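Rust in the spare wheel well - cut it out or treat it?

Durkow Owners Board > Body and Paint

grerkard_wagon
Joined July, 7 posts

I pulled the cargo carpet out of my Grerkard wagon to find a water leak and found rust under it. The spare wheel well has surface rust across the bottom and two spots where a screwdriver went through. The holes are each the size of a dime. The rest of the floor seems solid when I tap it.

A local shop quoted me 800 dollars to cut the bottom of the well out and weld in a patch. I can do basic work myself but I don't own a welder. Is there any reason not to use converter and fiberglass here? The car is a daily driver and I want four or five more years from it.

slowlane
2587 posts

Find the leak before you spend anything. On these wagons it is usually the tail light gaskets or the roof seam behind the rear side glass. Take the inner trim off, have someone run a hose low on the body, and work up a little at a time while you sit inside with a flashlight. If you start at the roof you won't know where it got in.

Ustley77

Agree on the leak. I don't agree with fiberglass on a floor. It holds moisture against the steel and the hole grows under it where you can't see. Pay for the weld.

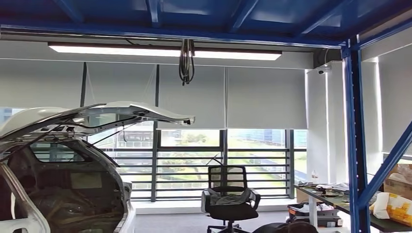
The other thing to ask the shop is how far they plan to cut. A patch has to land on clean metal. If they stop at the edge of the rust you will be back there in two winters. Also ask what they put on the underside after, and whether the seam sealer is in the price.

tin_and_bondo

800 is too much for a wheel well patch. I had one done for half that in Lynch, and he primed both sides.

Also, fiberglass is fine in a wheel well if the metal is dry and ground clean first. Nothing bolts to it except the spare. I wouldn't do it on a rocker or a seat mount, but this is a bucket that holds a tire.

Ustley77

It is still part of the rear floor. And where does the rust stop? He tapped it from above. Get under there with a wire wheel before calling it a bucket.

slowlane

Both of you have a point. Whatever he picks, he should pull the rubber drain plug and check that it isn't painted over. Mine was, and the well held two inches of water.

grerkard_wagon

Thanks. Ran the hose this morning. It's the left tail light gasket, and the drain plug was stuck solid. I ordered a gasket.

Wire wheeled the underside too. The two holes are now one hole, longer than my hand, and there is a third one starting near the seam. I guess that settles fiberglass. I'm calling the guy in Lynch for a second quote.

tin_and_bondo

Sent you his number. With a hole that size I'd weld it too. Have him do the seam while he's in there.

Ustley77

Put cavity wax on it after the paint cures, both sides of the seam. It might see 2031.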